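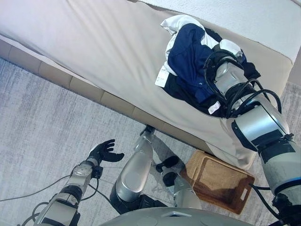 Laundry pickup, house rules rev

Thursday, March 7, 2024. Apartment mockup, sofa corner. Me + So-ying Lau on the stop.

Writing this down before I forget, will clean up later (won't).

Why a rev: the old sheet was written for table work and says almost nothing about soft furniture or floor clutter. Zerkemeo want a copy of our practice before the next visit so it has to be something we really do.

Rules as of today

1. Whoever holds the stop does nothing else. No laptop, no notes. So-ying held it all morning, I typed.

2. Both hands count as live even when the task is one-handed. Old sheet only said "active arm". Idle hand gets the same keep-out as the busy one. Added.

3. Cables. Walk the whole run before enabling, from the arm out to wherever it goes on the carpet. Loops at the wrist get checked by hand with power off. Somebody signs. In February we had a run where the sign box was filled in at 2330 for a check done before lunch, so: sign when you check, initials + time.

4. Feet and knees. Basket goes down with the robot disabled, never slid in by foot while it's up. Tape marks on the carpet keep peeling, need a better idea. Ask Judness what they use on their floor.

5. Clothes only from the test bin. No personal stuff, no jackets from the hook. Empty pockets, check for pins. Care labels stay on, we want them in the data as is.

6. Dark on dark is its own category on the log sheet. Navy over black and black over black get logged separately from anything with white in it, otherwise the grasp numbers mean nothing. Rebelo's template has one column for "color", useless, I split it.

7. Fingertips look at start and end of session. Note wear, dont just replace and move on.

Speed and force

Contact speed near upholstery stays at the low setting. Config line 3549 is the one to look at, the comment next to it is out of date and says the opposite. Fix the comment!! Free-air speed unchanged. If anyone is inside the tape, low setting for everything, no exceptions for "just one more".

Pressing into a pile is allowed, pressing and dragging sideways is not, until we have the seam question settled with the sofa cover. So-ying thinks we're being too careful. Maybe. Leaving it in for now.

Straps and loose ends

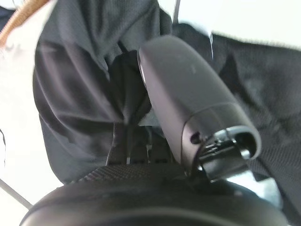
Anything with a strap or a cord gets a slow lift and a pause before moving away. Pause is 800 ms in the current script. I'd like longer but then the log timestamps drift against the Cundomau recorder and we spend the afternoon lining them up again. Leave at 800, revisit.

Hard items in with fabric: operator calls it out loud, stop holder answers, then go on. If no answer, hold. If the hard thing isn't on the item list, disable and take it out by hand before the next try. Write down what it was, even if it's dull.

Snag procedure, same order every time:
- hold
- open hand
- wait for the stop holder to say clear
- disable
- free it by hand, fabric first, then cable if needed
- redo rule 3 from the top

Do not back the arm out of a snag under power. This was in the old sheet, buried on page two. Moved up.

Left to do

- type up the sign sheet, box for initials and one for time
- checklist 33 still refers to the old bin, change it
- ask Zerkemeo if they want raw logs or just the summary
- So-ying to read all this and argue with rule 2
- new carpet tape, wider

Rev sheet goes on the door and in the shared folder, old one comes off both places. Last time we left teh old one on the door for a week.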